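29 Mar 2024 - small meeting room, Seltwood fit-out, table stuff

Continuing from Padmavathi's page on the shelves. Shelves are done, not touching them again. Today = the white table only. Job number is 813 if anyone's booking time to it (please do, Octavio is chasing).

What we want: one desk box that lives on the table, takes the cards and little booklets people keep leaving all over the place, and can be sorted without tipping everything out. Pink one from the Hafþórsson order. Gladys picked the colour. I was against, have come round.

**Position**

Left half of the table. Vase stays on the right, pale pink and white flowers, goes with the box better than I expected. Tried it centred first and didn't like it - you end up reaching round the flowers from one side, and there's no clear spot to put a laptop down. Left it is. Long side along the table, not across.

Navy chair is on the left end so whoever sits there gets the box right beside them. Sheyla reckons that's the best seat for the person doing the sorting. Agree.

**Card first**

Started with a single white card to see how it stands with nothing holding it up. Back left corner is the spot, you get two walls to lean on.
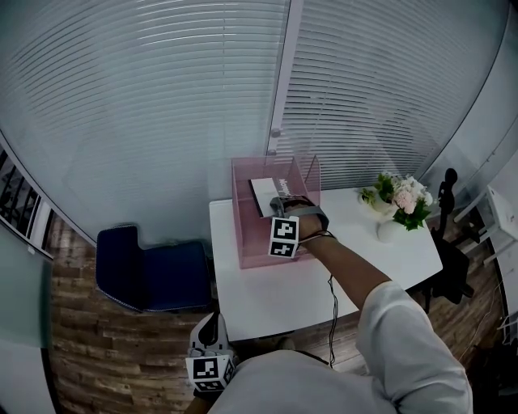

*Card in the back left corner, box open on top. Flowers to the right.*

Notes on the card:

- printing goes along the upper edge, keep it that way up so you can read it from over the top
- easier to get hold of by the lower right than by the top corner
- one on its own wants to slide if the bottom isn't tucked right in. A few together should be ok, havent tried
- booklets are fatter, want to go behind the back divider where theres more room. To check

Segundo asked for labels on the outside. No. The walls are the nice part of the thing, and labels will be peeling by April. If we need labels they go on the dividers.

**Looking at it from lower down**

Everyone looks at the box from above, standing. People sitting see something else entirely, so had a look from down near the tabletop as well. The inside reads fine, the rim is what you notice most. Colour is softer from there, a muted rose, less shouty than in the catalogue. 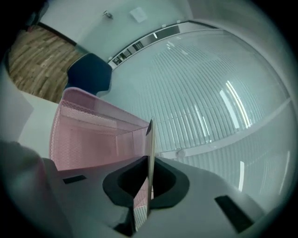

*Pink organiser from low down, navy chair behind. Loose paper at far left still needs a home.*

Paper: doesn't go in the box. Full sheets go in the Wisero tray when it turns up, till then they sit on the shelf. If we start folding sheets to fit, the whole thing becomes a junk bin inside a week, same as the last one.

Chair back - keep a hand's width between it and the table edge, don't want the piping rubbing. It's the only light bit on that chair and it'll show the dirt. Told Padmavathi, she'll put it on the room sheet.

**Dividers**

Pink, thin, same colour family as the box. Go in from the top. Order I'd use:

1. Empty the box. Sounds obvious, saves swearing.
2. Back divider first, near the back wall, straight up and down.
3. Hold the next one by its upper end, bring it in on an angle, then straighten it once the bottom is past the rim.
4. Push down gently at both ends. Not in the middle, they're thin enough to bow.
5. Cards in last.

Did it the other way round earlier (front one first) and kept bumping it with my sleeve getting to the back. Back to front every time from now on.

Next one on its way in, back one standing already:
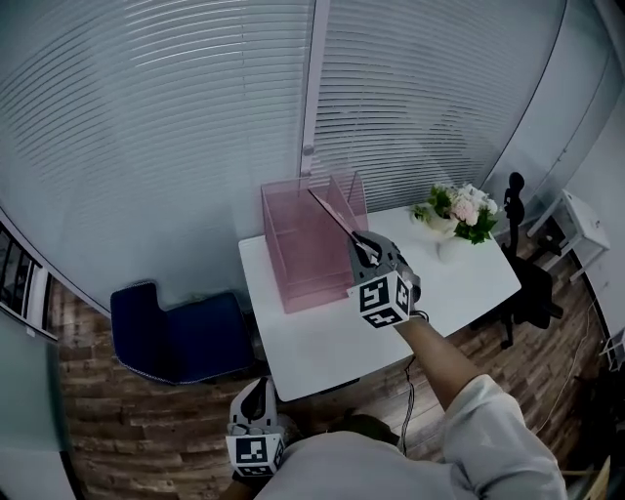
## Still to do

- Decide on spacing. I want the back slot narrow and the front one wide, Gladys wants them even. Try hers for a week
- Booklet test behind back divider
- Spare dividers: Cultus list them under 896, pack price $50, seems steep for what they are. Octavio to ask if they'll split a pack
- Wipe fingerprints off the tabletop, gloss white shows everything. Soft cloth only, no spray near the flowers
- Blinds: leave them as they are, not our job
- Ask Sheyla for the master copy of the card so we can print 30 more, same lettering on top

Segundo has the spare box in his cupboard. Don't open it untill spacing is settled, want to send it back if we end up with just the one.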